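Holura FAQ. Software side only: tracking, sync, replay, training exports. Hardware stuff lives in the Hajdu wiki, pls don't ask me about screws. Last tidied November, more or less.

## Setup

**Which branch do I install?**

`stable`. Not `main`. Main is where Anil merges things at lunch.

**It says "no tracker config found" and quits.**

You're running it from the wrong folder. Run from the repo root or pass `--config` with the full path. We know. It's on the list.

**Does it run on Windows?**

The viewer does. Recorder doesn't. Replay sort of does if you turn off the sound cues first.

**Do I need a GPU?**

For recording no, for training yes. For replay it helps with the point cloud panel, otherwise close that panel and you'll be fine.

**Where do calibration files go?**

`calib/<rig name>/`. One folder per rig. Don't copy somebody else's folder and rename it, the loader checks the rig name *inside* the file as well and the error you get is very unhelpful.

## Tracking

**What does the tracker want to see?**

Marker faces. The head view finds the cubes on the two sides of the hand-held gripper, solves a pose for each, then the solver ties left and right together. More faces in view = steadier pose. One face works but the angle wobbles, esp. when you're looking at it flat on.
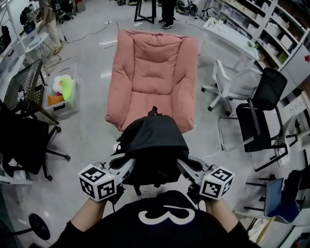 *Head view during a bag hold. One cube on each side, strap loop up.*

**My pose flips 180 for a moment and then flips back.**

Classic single-face problem. Turn on `flip_guard` in the tracker config. It throws away any solve that disagrees with the last 4 good ones. If it flips and *stays* flipped then your cube map is wrong, reprint the map with `holura cubes --dump` and check the IDs against the real thing by eye.

**Shiny floors?**

Can be a nuisance. Reflections sometimes get through the square finder as weak candidates. Raise `min_contrast`, leave everything else alone. Danish has a script that sweeps it for you (`tools/sweep_contrast.py`), slow but it works.

**Does the background matter?**

Not to the tracker, much. It does matter to the policy. Chairs, shelves, people walking about, all of that is fine to have and we don't mask any of it by default. If you only ever record against one corner of the room the policy learns the corner. Move about a bit.

**Can I track just one side?**

Yes, `--sides left` or `--sides right`. You lose the width check though, so jaw opening comes out as whatever the encoder says and there's nothing to compare it with.

**What happens when a cube goes out of view?**

Up to 12 missing frames get filled in from the gripper's own motion sensor. More than that and the stretch is marked as a gap. Gaps don't get exported. They do still show up in replay, in orange.

## Sync and the gripper view

**Why are there two clocks in the log?**

Head device has one, gripper has the other. We line them up afterwards, in `align`. Don't try and line them up by hand in a spreadsheet, someone did, it took me a whole afternoon to undo.

**Align fails with "not enough motion".**

It needs some wiggling at the start of the take. Wave the gripper about before you go near the object. If you forgot, `align --whole-take` uses everything, slower and a bit less exact.

**What's the gripper camera for if the head one tracks the cubes?**

Contact, mostly. Head view can't see what's going on at the pads once hands get in the way. Also the policy is trained on the gripper views, head view is only used for poses unless you ask for it.
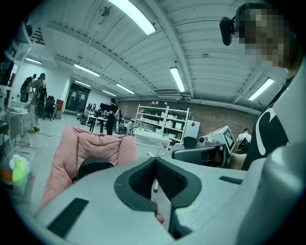

*Gripper view. Foam pad and notch low down, the other marker device at upper right.*

**The housing fills half the picture. Crop it?**

No!! Leave it in. The pad and the notch are how the pad finder gets its bearings, and it runs on every clip at import. Crop at export time if you must (`--crop-top-only` exists, nobody loves it). If the pad finder can't find the notch the clip gets tagged `pad_lost` and skipped.

**Ceiling lights keep blowing out the exposure.**

Lock it. `exposure: locked` in the camera block, then set the value while pointing at whatever you'll be grabbing. Auto exposure chases the strip lights every time the gripper tilts up, and the training loss goes all lumpy.

**Are faces blurred?**

Yes, at import, before anything lands on the shared drive. Blur runs on all views. It can't be switched off from the command line and that's on purpose.

## Replay and export

**How do I look at a take?**

`holura replay <take>`. Space to pause, comma and full stop to step. Press `p` for poses. Arrow keys do something else, don't press them till the next release.

**Soft things look wrong in replay.**

Bags, cushions, anything floppy, we draw as a box. It's only a placeholder drawn at the jaw centre. Doesn't go into the export. Ronora's viewer does it more nicely but needs their file format, converter is in `tools/` and is a bit out of date.

**What's in an export?**

Gripper images, poses, jaw width, gap flags. Head images only with `--with-head`. Everything gets resampled to the rate in the config.

**How many takes before I can train anything?**

We start at 100 for one task. Fewer than that and you'll spend longer tuning than you would of spent recording. Check the gap report first, a hundred takes with holes in them isn't a hundred takes.

**Export hangs on the last take.**

Worker count. Set `--workers 8` or lower. Above that it fights over the drive and just sits there looking busy.

**Can I send data straight to Festesov for the planner tests?**

Yes but convert the axes first, they're z-forward and we aren't. `--frame festesov` on export does it. If the arm in their preview is upside down you forgot.

## Bugs

**Who do I tell?**

Tracker and calibration: Danish Jatoi. Align, replay, export: Anil Acharya. Put the take name in, the branch, and the *whole* log, not a photo of your terminal. If it's a pose problem say which side.

**Known broken at the moment**

- replay arrow keys (see above)
- `--whole-take` ignores the gap flags
- contrast sweep crashes on emtpy takes
- docs for the cube map are for the old map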